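Gripper comparison bench, pre-run checklist with comments
Bench: two-arm base, wood table, cube set
Fingers under trial: Sosmont long taper, both sides
Filled in by: Ruoxi Song. Second check: Bit-na Woo

1. E-stop in reach of the operator
OK. Pressed and released from both sides of the table. Nice firm click on the new button!

2. Base parked, wheels locked
OK.

3. Finger screws
OK. Bit-na went over all of them with the small driver. One on the left took a quarter turn, so please look at that one again at 600 cycles.

4. Finger wear
OK with comment. Scuffing on the outer edges, tips still flat. The old Tastiren set was due for a swap by 3,000 cycles and I'm really hoping these make 4,000. They close so evenly, it's a pleasure to watch.

5. Open and close, each side alone
OK. Six full strokes per side, no sticking and no odd noise. Do this before any block goes on the table.

6. Wrist cameras seated, plugs pushed home
OK. Tug each plug lightly. The Pornunberg mounts are a big step up from the clamps we had in January (no more retightening between runs, hooray).

7. Cable slack through full reach
Comment. Plenty of slack on both arms, maybe too much on the left. Watch the loop by the left wrist when that arm swings in, and add a clip if it gets anywhere near the fingers.

8. Stacking task, red, green and yellow cubes
OK to run. Keep the other arm open and clear of the stack while one is placing.
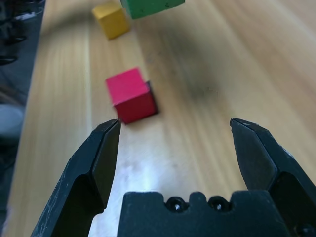
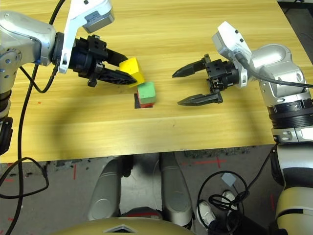 9. Floor and walkway
Needs action. Coil up spare cable and move it away from where people stand. Anyone watching stays behind the arms' reach, me included, however good the run is.

10. Controller limits
OK. Grip force at the low setting for wood cubes. The Sumampouw controller keeps its limits after a restart, but read them back anyway.

Result: cleared to run once item 9 is done. Bit-na to initial.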